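Leave the plates out

When we moved to Dumwood I had a kitchen fitter round to price up the wall units. He wanted 2,000 for a run of cupboards along the long wall, and in his drawing every plate, bowl and cup we owned was going to vanish behind a door. I said I would think about it. That was in July, and I have been thinking about it ever since, mostly while washing up.

My view is that everyday plates should live out in the open, standing on edge, within reach of the place where you eat them clean. A rack or a plain wooden stand does the job. Cupboards are for the things you use twice a year.

The usual case for the cupboard is that it looks tidy. I accept that it does, from across the room. But open the door of most people's plate cupboard and you find a single stack, big ones at the bottom, side plates on top, a bowl or two balanced on those because there was a gap. To get a dinner plate you lift everything else. I have lost more plates to that bit of lifting than to anything that ever happened at the sink.

Stood upright, each plate comes out by itself. You take the one you want by the rim and the others stay where they are. It is easier on the wrists too, and my mother, who could not manage a stack of six by the end, could always manage one plate from a rack.

Then there is dust. People bring it up every time. If a plate sits out long enough to get dusty, you have too many plates. Ours are used and washed most days, and I have never had to wipe one before putting food on it. The top of the fridge is another matter.

Grease is a better objection. If you fry a lot and your rack is next to the hob, you will get a film on things. So don't put it there. Ours is 70 centimetres from the hob, which I measured after an argument, and that has been enough.

I would go further and say that plates don't need to match. Once they are standing in a row you see the colours, and a mixed lot looks better than a full set in white. Abdelilah Helmy, who runs the second-hand shop in Ninlow, sells odd plates singly and told me he shifted 137 of them last year, mainly to people replacing one broken plate at a time. That seems a sensible way to own plates. A set always ends up short of one anyway.

There are kitchens where this won't work. If you have a cat that walks the worktops, or a very small child, use the cupboard. If your worktop is already full, clear it first – a rack squeezed in behind a bread bin will only annoy you.

The wall units never went up. I paid 63 for a rack and a stand and spent the rest of the money on the roof.
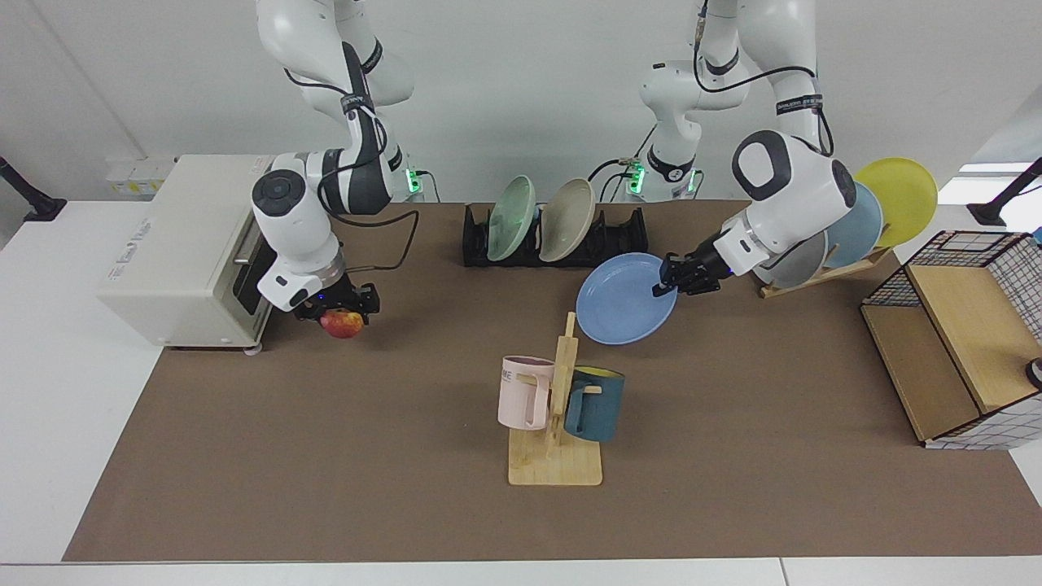
Plates kept on edge, in a black rack and on a wooden stand.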